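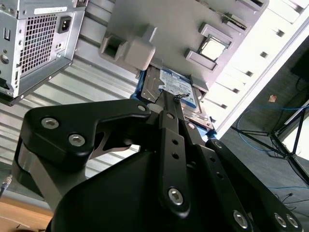

3.2. Lo que la gente guarda y dónde cree que lo guarda

Figura 4. Un disco duro sujeto al extremo inferior de una placa gris.

Empiezo esta sección confesando que mi propio archivo familiar es un desastre. Tengo fotos en dos ordenadores, en un teléfono que ya no enciende y en una caja de zapatos (las de papel, que curiosamente son las que mejor encuentro). Lo cuento porque cuando me senté a hablar con las familias de este estudio iba convencida de que yo era la excepción, ¡y menudo alivio me llevé!

Hicimos las entrevistas en casa de cada participante, casi siempre en la cocina, y pedimos a cada hogar que nos enseñara una foto de hacía más de diez años. Parece una petición sencilla. En total hablamos con 25 hogares, y la escena de alguien abriendo cajones mientras nos decía «espera, que esto estaba aquí» se repitió tanto que Reiko Matsuda acabó poniéndole código propio en la transcripción: BC, «búsqueda en cajón». Al principio me pareció una broma, pero el código se quedó y lo uso también en el anexo.

La mayoría de las familias distingue entre «tener» una foto y «poder verla», y esa distinción no la esperábamos en el guion original. Una participante nos habló durante un buen rato de las fotos de la boda de su hermana, con todo detalle, el vestido, la lluvia, un tío que se quedó dormido en la mesa, y cuando le preguntamos por el archivo nos dijo que estaba en un disco que no había conectado desde la mudanza. Para ella las fotos seguían estando. «Las tengo, lo que pasa es que no las miro», nos dijo, y me parece una frase estupenda para pensar lo que llamamos conservación doméstica.

Dilek Tuncer lee estos casos de otra manera, y hemos discutido bastante (por correo, en los márgenes del borrador y una vez en una estación de tren). Ella sostiene que el disco guardado en un armario cumple la misma función que el álbum de la abuela: ocupa un sitio en la casa, se hereda y se nombra. Yo no lo veo tan claro. El álbum lo abre cualquiera que pase por el salón, incluso un niño aburrido, y el disco pide un cable, un ordenador y ganas. De todas formas, su argumento me ha hecho cambiar el título de la sección, que antes se llamaba «El olvido digital» y sonaba mucho más triste de lo que merecían las conversaciones.

Luego está el asunto de los nombres de carpeta, que me fascina. En uno de los hogares nos dejaron copiar el listado completo, 2,053 archivos, y casi 100 estaban en una carpeta llamada «ordenar». Dentro había otra que se llamaba «ordenar de verdad». Cuando se lo enseñé a Eustaquio Quintero, que llevó las entrevistas a las personas mayores, me contestó que él había encontrado lo mismo en papel: sobres con la palabra «clasificar» escrita a lápiz, algunos de hace décadas. Así que el aplazamiento viene de lejos, y me resisto a echarle la culpa al soporte.

Sobre quién se ocupa de todo esto hablo con más calma en la sección 3.4, pero adelanto algo. En casi todas las casas hay una persona que sabe dónde están las cosas, y las demás le preguntan. A veces es la hija que estudió fuera, a veces el padre jubilado que escanea por las tardes. Cuando esa persona falta, por una separación o una muerte, el archivo sigue en la casa pero se queda sin guía, y ahí sí oímos la palabra «perdido», incluso con las copias intactas en la estantería. En esas entrevistas apagamos la grabadora cuando nos lo pidieron, y lo que se dijo entonces no aparece citado en este trabajo.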